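Courses > Objects and Evidence > Unit 2 > Handout 7: Reading a Water Bottle and a Wall

Handout 7. Kalliopi Pavlović

Bring this to the June session along with your own bottle. Any bottle will do as long as the label is still on it.

Last time we went through the Ostelix brochure and its promise of "a purer daily life." Several of you liked the brochure. I didn't, and I said why at some length, so I won't repeat it. What I want now is for you to look at an ordinary product the way you'd look at a stranger asking to borrow your car.

Start with the claim a water label makes before you read a word. A landscape on a label is an argument. It says the water came from somewhere like that. Does it say so in writing? Sometimes. Often the small print names a plant and a town, and the hills are left to do their work on you. Don't write "the water comes from a mountain lake" in your notes when all you have is a small photo of one. Write "the label carries a photo of water and a hillside" and stop there.

The same caution goes for numbers. A pH value looks like science, and it may be perfectly accurate, but ask what it is supposed to persuade you of. A nutrition table on plain water is another favorite of mine. Who was worried about the fat content?

Then there are the surroundings. Students write "dirty wall" as if that settled something. Dirty with what? A gray streak can be a scuff, a bad wipe, a rub from furniture or a thin coat of paint. You can't choose between them by looking, so keep the word "streak" and leave the cause open. 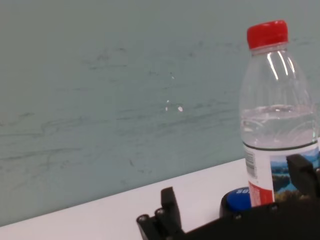
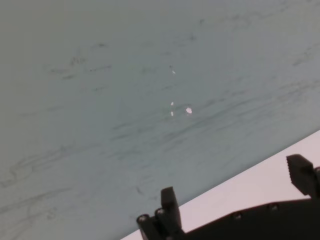
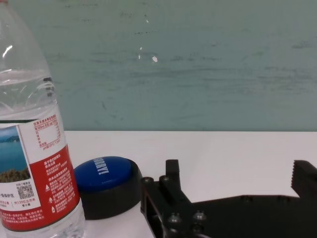
Fig. 1 to 3. Streaked wall surface in the first two; bottle with red cap in the first; label and blue-topped button in the third.

Work through these in pairs before we talk.

a) Take the white specks in Fig. 1 and Fig. 2. Write down two explanations for them, then say what you'd need to do in person to rule one out. "Zoom in" is not an answer.

b) In Fig. 3, sort the label into what is required by somebody, what is selling, and what you can't place. If you don't read Chinese, say so in your notes. You may not guess at the text from its color. Red is not a warning just because it is red.

c) The button says HURRY! It sits beside a bottle of water. I had three essays last year, on a different pair of objects, that built a whole theory of modern life out of that kind of neighborliness. Two things on a table are two things on a table until you have something more.

d) How full is the bottle? Give your answer from Fig. 1, then say whether it tells you that anyone drank from it. (It doesn't.)

Written part: 642 words at most, on your own bottle. I do count. The old limit was 830 and the extra words were all adjectives.

Reading: the Wundum chapter on packaging, which I find too trusting, and Sastry's short reply to it, which is better but pleased with itself. Skip the appendix in both.

Related handouts
Handout 5: The Ostelix Brochure, Line by Line
Handout 6: What a Stain Can and Can't Tell You
Handout 8: The Zurkbridge Jam Jars
Notes on citing a label

Comments (3)

dmk: Does the cap count as part of the label for (b)? Mine has print on it.

K. Pavlović: Print on the cap counts. A plain cap doesn't.

rowan_t: I still think the landscape is harmless. Everyone knows it's decoration. Would like to argue this in class if there's time.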